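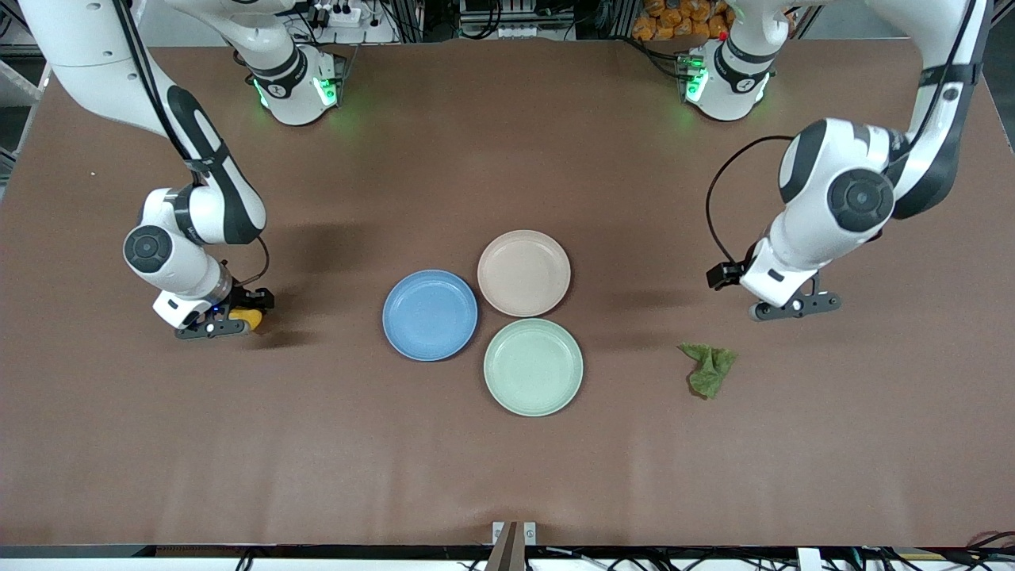

그림 4. 갈색 상판 위에 모아 둔 접시 세 장(하늘색, 연분홍, 연한 민트색)과 초록색 천.

3.2 접시는 왜 자꾸 모일까

솔직한 얘기부터 하자면, 나는 이 절을 쓸 생각이 없었다. 원래 Husalholm 조사는 식사 후 상차림이 어떤 순서로 치워지는지만 보려던 것이었고, 접시를 어디에 어떻게 놓는지는 기록지 맨 아래 비고란에나 적을 내용이었다. 그런데 열두 가구의 비고란을 다 읽고 나니 거기가 제일 재미있었다!

그림 4의 배치를 보자. 접시 세 장이 서로 거의 닿을 만큼 붙어서 삼각형을 이룬다. 하늘색이 왼쪽이고, 연분홍은 그 오른쪽 위, 민트색은 연분홍 아래에 있다. 나는 이런 배치를 '모둠 놓기'라고 부르기로 했다(더 그럴듯한 이름을 찾다가 포기했다). 포개지도 않고 흩어 놓지도 않은, 그 중간쯤 되는 상태다. 접시가 비어 있으니 바로 포개도 될 것 같은데, 일곱 가구에서는 한동안 이렇게 펼쳐 둔 채로 다른 물건부터 만졌다.

이유를 물어보면 대답이 제각각이다. 색이 다르면 왠지 따로 두고 싶다는 분도 있었고, 테두리가 올라온 접시는 한 손으로 포개면 달그락거려서 싫다는 분도 있었다. 나는 두 번째 대답에 마음이 간다. 우리 집 접시도 얕고 테두리가 있는 종류인데, 저녁 늦게 치울 때면 나도 모르게 살살 옆으로 밀어 놓게 된다. 물론 연구자 본인의 부엌을 근거로 들 수는 없으니 여기까지만 하겠다.

천 얘기도 빼놓을 수 없다. 같은 그림의 초록색 천은 구겨진 채로 상 위에 놓여 있다. 앞선 Skulach 분류에서는 천을 '접힘'과 '걸림' 두 가지로만 나누었는데, 막상 적용해 보니 구겨진 천이 들어갈 칸이 없어서 기록자마다 다르게 적는 일이 생겼다. 그래서 이번에는 '구겨짐'을 따로 두었고, 접시와의 거리도 가까움과 멂으로만 간단히 표시했다. 더 잘게 나눠 본 적도 있지만 기록하는 사람이 너무 힘들어해서 그만두었다.

남은 문제는 상판이다. 갈색 무광 상판에서는 옅은 색 접시가 또렷하게 보이니까 배치를 읽기가 참 편하다. 반대로 흰 상판에 흰 접시를 쓰는 집에서는 어디까지가 한 모둠인지 두 기록자의 의견이 자주 갈렸다. 이 차이가 기록의 문제인지, 아니면 사람들이 상판 색에 따라 정말 다르게 놓는 것인지는 아직 모르겠다. 후자라면 꽤 신나는 일인데, 지금 자료로는 거기까지 말할 수 없다. 상판 색을 기준으로 기록지를 다시 나눈 결과는 3.3절에 실었다.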